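Welcome to the Platstead Gravel Series route and results data! If you ride, run a checkpoint, or just like poking around in elevation profiles, there's plenty here for you.

## What's in the repo

- `routes/` has the GPX tracks for both loops, the Stilton Loop and the longer Chávez Loop
- `results/` has one CSV per race, with a row for each finisher
- `segments/` has the timed climbs and the two timed descents
- `scripts/` has the small Python tools we use to clean everything up

The results cover 282 riders and 632 finishes. Every finish has a chip time, and most of them also have splits for the timed climbs. Those are the fun ones — you can watch somebody ride conservatively through the first half and then go absolutely wild on the Druline climb!

## Column notes

| column | meaning |
|---|---|
| `rider_id` | stays the same for a rider across all races |
| `loop` | `stilton` or `chavez` (no accent, to keep the scripts happy) |
| `chip_s` | start line to finish line, in seconds |
| `climb_s` | time on the Druline climb, in seconds |
| `tire_mm` | what the rider told us at sign-in, blank if they skipped it |
| `status` | `fin`, `dnf` or `otl` |

Times are in whole seconds. We tried tenths for one race and the timing mats didn't agree with each other well enough to make it worthwhile.

## Things to watch out for

The August race used a detour on the Chávez Loop while the creek bridge was closed. The track is in `routes/chavez_detour.gpx`, and it's a little longer and a lot bumpier. Please don't compare August chip times with the rest of the series. The climb splits are fine, as the detour rejoins well before Druline.

Elevation comes from the riders' own head units, averaged and smoothed. Total gain on the Chávez Loop comes out to 3,000 feet. Your computer will say something else, and you are welcome to argue about it in the issues tab (people do, and we love it).

`tire_mm` is self-reported. One rider wrote "big." We left that blank.

## Getting started

```
pip install -r requirements.txt
python scripts/clean.py results/ --out build/
python scripts/climbs.py build/ --loop chavez
```

The last command gives you a sorted table of climb times. Add `--by-rider` to see everyone's best effort across the whole series.

## Bottles and feed zones
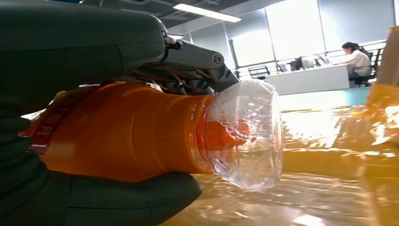 *Orange bottle, held on its side.*

Feed zone stops are logged in `results/stops.csv` for the Chávez Loop only. Stop times are hand-recorded, so treat them as good to the nearest ten seconds or so. We'd be thrilled if someone wanted to look at stop length against final placing!

## Credits and license

Ximena Bermúdez wrote the cleaning scripts and laid out both loops. Abundio Ochoa runs timing and checked the splits against the paper sheets. Data is CC BY 4.0, code is MIT.

Found a wrong time, or want your name replaced with initials? Open an issue with your bib number and the race, and we'll fix it in the next update.

Last updated October 8, 2023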